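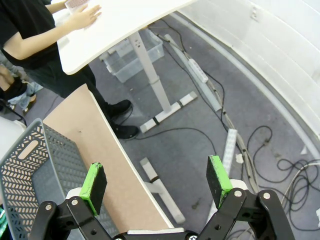
Agricultural Markets, Unit 2: Reading a Milk Supply Forecast

Read the Prusta dairy outlook before Thursday. Read the tables first and the summary last. The summary was written to be quoted.

The headline says supply will tighten by spring. Check what that rests on. The survey went to 261 herds and 149 sent back usable forms. Who were the other farms? Janevski thinks they were mostly small herds on their way out of milk, and if she is right the forecast starts too high. She has no data for this either, so treat it as a guess.

Points to look for:

Cow numbers and yield per cow are separate forecasts. Prusta multiplies them and reports one figure -- the errors multiply too.

Feed cost is held flat through December. Ask when that last happened.

"Expected to recover" has no date attached. Recover to what level?

The Dimosis model gets praise for calling price direction correctly in 78 percent of months. Căpraru's objection: prices drifted up for most of that period, so a model that always said "up" might score nearly as well. Work out the naive score yourself from the handout table.

Bring one page, no charts.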